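12 January 2020

Flerkville, evening. Second session on the new string setup, and the first with enough match play to say anything useful about it.

Court 7 again, the one with the slow patch behind the baseline on the deuce side. Indoor hard, heaters off. Balls were from the can opened on the previous visit, so a little dead, and I have allowed for that in what follows. Opponent was Gintarė Krūmiņa, left-handed, plays a heavy slice serve wide to my backhand and then waits in the middle for the short reply. She has used this plan against me for two winters and sees no reason to change it. Neither would I.

Result: lost 4-6, 6-4, and 7-10 in the match tiebreak. The score flatters me in the first set and is about fair after that.

Equipment. Main racquet is the Zesard, strung with the Hikon co-poly in the mains and a soft multifilament in the crosses. I went down two pounds from December. The first outing suggested this was too loose, with forehands landing long when I was late. Tonight the length was better. I think the earlier problem was contact point and the tension got the blame for it. I will leave the setup alone until the strings go, and not touch two things in the same month as I did last winter.

Weight at the tip: 350 grams all in, with overgrip and damper. That is on the heavy side for me by the third set, but there was no third set, only the tiebreak, so the question stays open. Shoulder fine. Right forearm tight after serving, gone by the time I was in the car.

Serve. Went to the kick on second serves for the entire match, as planned. Seven double faults, five of them in the first set, and all five into the net. The toss was drifting forward. When I put it back over the left shoulder the net errors stopped and I missed two long, and a long miss on a kick serve is one I can live with. First serve percentage unknown. I meant to log it on the Karagiannis counter on my wrist, but I forgot to press the button through most of the second set, so the figure it gives is worthless and I have deleted it.

For the record, the counter's total since I bought it now reads 3138 serves, practice and matches together. It undercounts.

Return. The real subject of the evening. Against the lefty slice on the ad side I have been standing on the baseline and blocking, and the block sits up. Tonight, from 2-4 in the first set, I moved a full step left and a step forward, and took it before it had finished curving. The timing is harder. Of the first few attempts, most went into the bottom of the net or off the frame. From the start of the second set it began to hold. She had to volley from her shoelaces a few times, which she does not like, and she then started serving down the T to the forehand I had left open. Won more of those points than I lost. She is slower to recover from the T serve, and the forehand down the line was available most of the time.

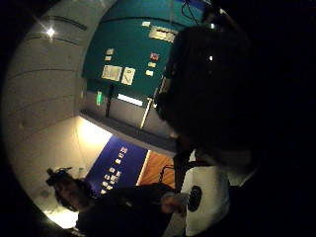

Close quarters, before the second set.

Second set in more detail, so that I can find it again. Held to open from 15-30 down, two kick serves to the backhand and a short ball put away. Broke for 2-1 with the early return, a netted volley and one clean winner that I did not expect. Gave the break back at once with a poor game: one double fault, two forehands wide, one drop shot from behind the baseline. The drop shot from behind the baseline should be removed from the repertoire. I have written this before.

From 2-2 it went with serve to 5-4. At 4-5 she served at 30-all and went wide to the backhand, and I hit the return at her feet. Set point, long rally, the only one of the evening that went past a dozen shots I would guess. I stayed crosscourt the whole way and she went for the line and missed by a ball's width. She gave the call without my asking, against herself, as she always does.

Tiebreak. Led 5-2. Then three points in a row on which I hit the ball to the center of the court and waited to see what would happen. Led 7-6 and did the same. The last four points were hers: a slice serve I read correctly and still framed, a passing shot, a return long, and a lob that came down on the line with me standing under it and judging it out. The lob was the best shot of the match.

I note that at 5-2 I was thinking about the score and at 5-4 about the sheet I would be filling in tonight. Cure for this is not known. The routine between points (strings, towel, number of the serve I am about to hit) was kept up for the first two sets and dropped in the tiebreak, just where it was wanted. Write the word ROUTINE on the overgrip in marker and see.

Movement. Acceptable to the forehand. To the backhand I am still taking one large step where two small ones are needed, and it leaves me reaching. The split step is late on her second serve, because I am looking at where I intend to hit and not at the toss. Both of these are old faults. Ladder drills on the off days, 17 minutes, no music, with the last three done to the backhand side only.

Volleys. Came in nine or ten times behind the approach and won more than half. The forehand volley is sound. The backhand volley drops the racquet head when the ball is below net height and floats. Bend the knees. There is nothing else to it. 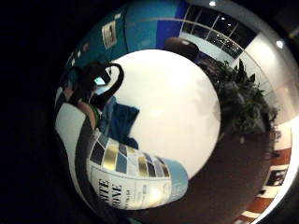

The notebook pages for last winter came out of the drawer tonight so that I could compare the return numbers, and the comparison is less encouraging than I had hoped. Against left-handers I was getting more balls back then than now, with the block, and losing the points anyway. So the early return brings fewer balls in and better ones, and whether that is a good trade depends on the day's timing. I want it on a chart, one line for balls in play and one for points won, and the colors need to be far enough apart to read at arm's length. The swatches printed on the box have a dark navy and a metallic gold, and those two will do: navy for balls in play, gold for points won. Slate blue is too near the navy to use for a third line, so if I add double faults they get their own chart. Old-style block on the left page, early return on the right, same scale on both.

The league question. The winter ladder closes at the end of January and I am placed one below the cut. Two matches are left. One is against a player I have beaten with the old return and never with any other, and the sensible course is to go back to the block for that match and pick the new one up afterward. I do not want to. If the early return is only used when nothing depends on it, it will never be ready for the matches I am learning it for. Against that, I have paid the entry fee, and dropping a division means a spring of playing at the far end of the building under the bad lights.

Provisional decision: early return on the ad side only, block on the deuce side, review at one set all or at a set and a break down. Deuce side is where most of the framed balls came from tonight in any case. I have no explanation for that. The angle should be easier.

Sleep was poor last night and I ate too close to the start. Banana at the first changeover, half a bottle of the salt drink by the end of the first set, none after. Slight cramp in the left calf while driving home. Drink the other half next time.

To do before the next session. New can of balls, my turn to bring them. Replacement grommet strip for the second Zesard, which is cracked at the top and should not be strung again until it is done. Ask Gintarė if she will serve me a basket of nothing but wide slices on the ad side, half an hour, in exchange for which I will hit her as many high backhands as she can stand. She complained of hers all evening and I did not see much wrong with them.

Toss over the left shoulder. Two small steps. Calf stretched, forearm iced for ten minutes while writing this.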